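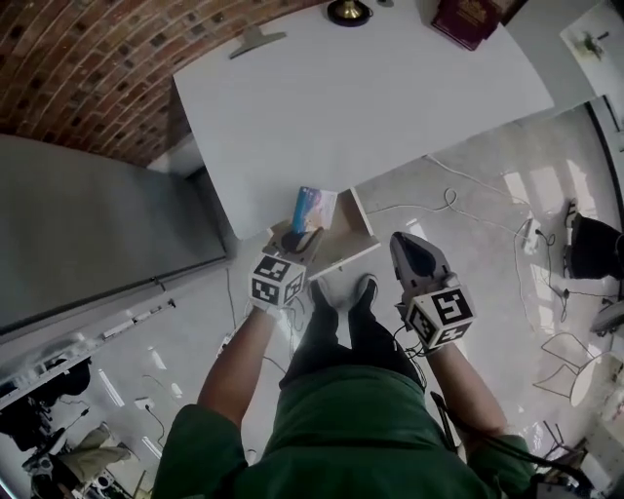 I don't believe in momentum

10 Mar 2026

Every time a team comes back from a long way down, the same word gets wheeled out. The momentum had shifted. You could feel it. I watched Varommont throw away a sixteen-point lead over Juralari on a stream that kept freezing, and by the final whistle the commentators had used it so often that I'd started muttering it back at them.

What I saw was a tired defence. Varommont had been on the field for nearly the whole third quarter because their own offence couldn't keep hold of the ball. Three drives, three punts, hardly any time off the clock. You can call that momentum if you like. I'd call it linemen with no legs left.

My trouble with the word is that it only ever gets used backwards. If a team scores twice and then scores again, they had momentum. If they score twice and then fumble, well, the momentum swung. At no point does anyone tell me before the snap who has it and what that means for the next play, so it can never be wrong. My horoscope works the same way.

I know there are numbers now. Trillance, the stats site everyone in my league forum quotes, puts a little momentum bar next to the live score. I went looking for how they work it out and found a page saying it draws on 1,253 past games and a "weighted blend of recent events". Weighted how? It doesn't say. During the Juralari game the bar was firmly on Varommont's side right up to the interception that put them behind, and then it jumped across. Thanks for that. I'd seen the interception.

Somebody on the forum told me I'd feel differently if I'd ever played. I did play, badly, for two seasons, in front of crowds you could have fitted in a minibus. Yes, it feels like something when you've scored twice running. You're louder and you get up quicker. I also remember feeling exactly like that just before we let in a ninety-yard kick return, so I don't put much weight on it.

Where I will give some ground is play-calling. Coaches believe in momentum even if I don't, and it makes them do odd things. Varommont had fourth and one near midfield, still nine points up, and punted, I suppose to calm things down. Juralari, who apparently thought the gods were with them, went for it twice on the next drive and made it both times. So the belief changed the game, a bit. I can live with that version. It's a story about a timid punt, though, and it would be nice if somebody on the broadcast had said so.

They play again in May. Varommont will be favourites and I expect the preview show will ask whether they can "stop the slide". It was one game. I'd be more interested in whether they've found a second running back.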